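Friday, January 20, 2023

0 comments - 2 shares

Nisbet set, handheld demos, desk clutter task. Now at 140 episodes. Retrained the Bolis policy on the full set with a history of 10 frames - validation error is flat past step 700, so stop there next run.

Small objects held at a tilt are still the weak spot. Want more wrist angles at the grasp before adding new desks. 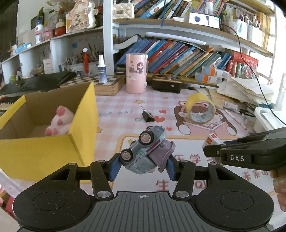
Toy truck in the blue finger pads, tilted, second gripper at right.

To do: recheck the time sync between left and right, then send the split to Jostamville.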